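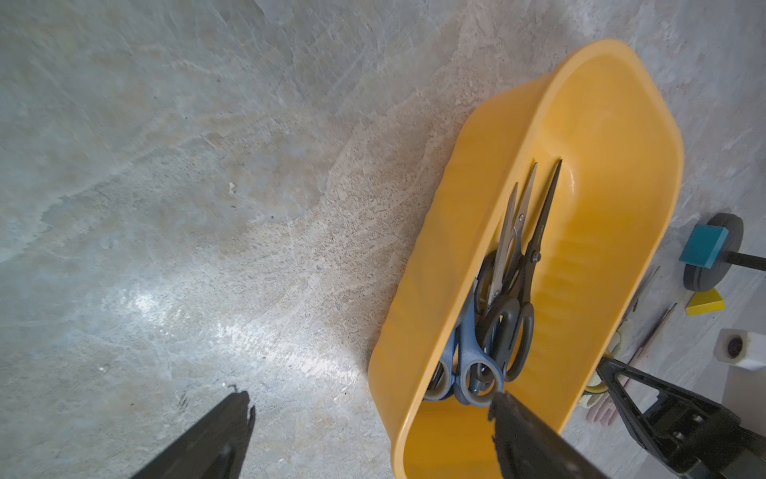

The fabric swap is moving! After two years of squeezing into the back room at Storaten, we finally have the keys to the old Teuber showroom on the corner, and I could not be happier (my elbows, too). The place is big, with a smooth gray concrete floor that shows every bit of shine when the light hits it, and there's enough of it for proper rows of tables this time. Scissors will be put out for anyone who wants to split a length with a neighbor, like the three pairs in the orange-yellow tray, but please bring your own if you're picky about them. I know I am.

First swap in the new spot is in July, and I'll post the exact date once the door people have been. We have space for 40 tables. Last time we had half that and folks were spreading quilting cotton on the stairs, so do put your name down early if you want one. Tables are free again. Coffee is $2, same as ever, and the Prenivham bakery is sending over the poppy seed rolls that ran out before I got one last year.

A few numbers for those of you who like them: 521 people came through over the last season, and we weighed 2,176 pounds of fabric on its way to new homes. Most of it was cotton, plus a frankly alarming amount of brown corduroy. If you took some of that corduroy and made something, bring it along, I'd love to see it!

Parking is behind the building, off the alley, and the number 2 bus stops across the street. Wool and upholstery go on the left as you come in, everything else on the right. No foam please, we still have bags of it from last time.

Oh, and the sewing machine repair folks from Vundari will be back with their bench. They take small jobs on the spot and write up the bigger ones. Bring the power cord and the foot pedal, even if you think the trouble is somewhere else.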